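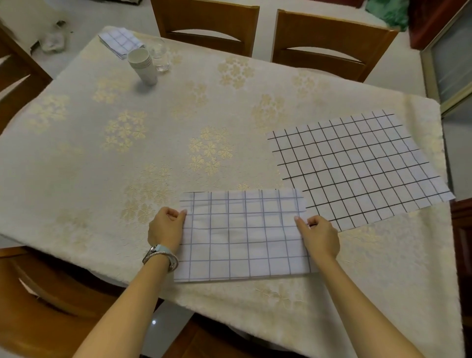
Kozma Household Word List

Kozma is a list of everyday words for the home, collected in Statasthorpe and Brollside. It has 3,893 entries. Most are words for kitchen, table, linen and laundry. The first public version was released on December 1, 2018.

Files
words.csv - one entry per line, UTF-8, separated by semicolon
sources.csv - village, year of recording, age group of the speaker
notes.txt - remarks on spelling 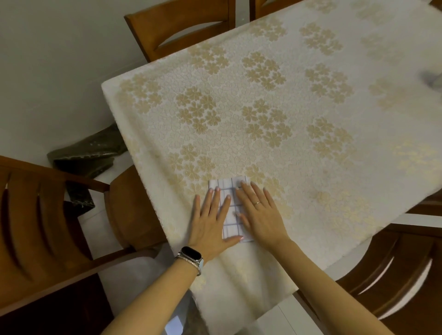
1 min read

Fields
Each entry has the headword, the meaning in standard English, the room of the house and the source code. 585 entries have also an example sentence. Empty field means that we did not ask, please do not read it as "no".

Known problems
In 606 entries the spelling is uncertain, these have the mark "u" in the last column. The words for folding and ironing come mostly from Brollside, so comparison between the two places is weak here. The 245 entries from Cerevden are kept in a separate file, cerevden.csv, and are not checked yet.
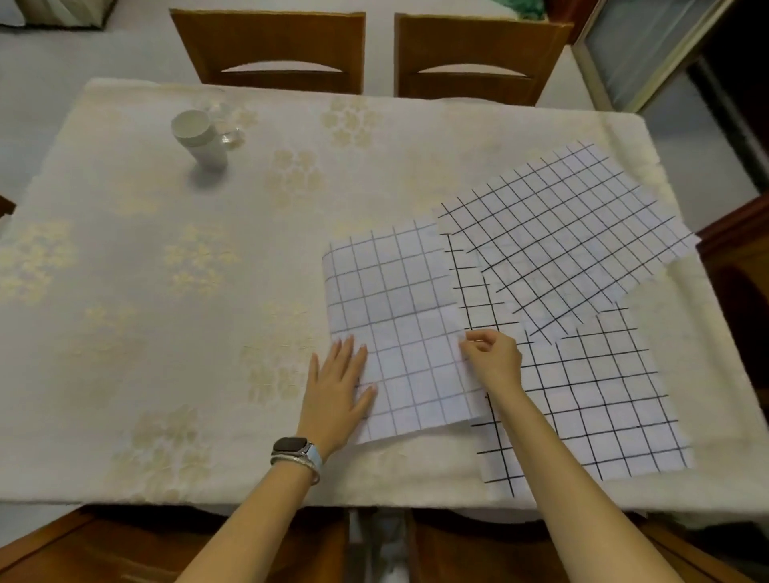 Squared patterns on a flowered tablecloth.

License and contact
Free for teaching and research - please name the list. Corrections go to Krisztina Hajdu, with the entry number in the subject line.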